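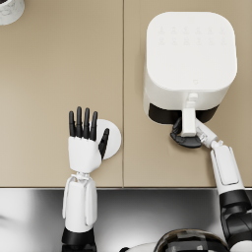 What does a tide gauge record when there is no tide? At Pleratton it recorded the lake, which rose and fell by a few millimetres whenever the wind changed.

Home | Stories | Archive | Submit

1. The Gauge

Trinidad Aranda took over the station in August. The logbook listed 266 readings in Demyd Kushnir's handwriting, all in pencil, all at seven in the morning. The last was 18 millimetres above datum. The wind that day was entered as nil.

She checked the float, the cable and the drum. None was at fault. She wrote "no fault found" and ate lunch at the kitchen counter, beside the air fryer.

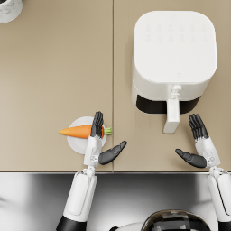
2. The Correction

Kushnir had moved to Villanueva, 400 kilometres south. She phoned him on a Sunday.

"Eighteen," he said. "Yes. I stood on the jetty and it was flat. I read it twice."

"Should I strike it?"

"Is it wrong?"

She had no grounds to say so. She left the entry and added her initials in the margin.
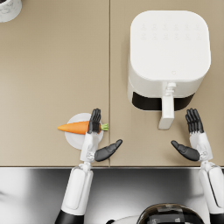 3. Mon 8 February

The reading was 18 millimetres above datum. Wind nil. Trinidad walked to the end of the jetty with a torch and looked at the water for roughly an hour. Then she went back inside, sharpened the pencil and wrote the figure down - and under it, in smaller writing, the time she had stopped looking.

7 comments | 18 shares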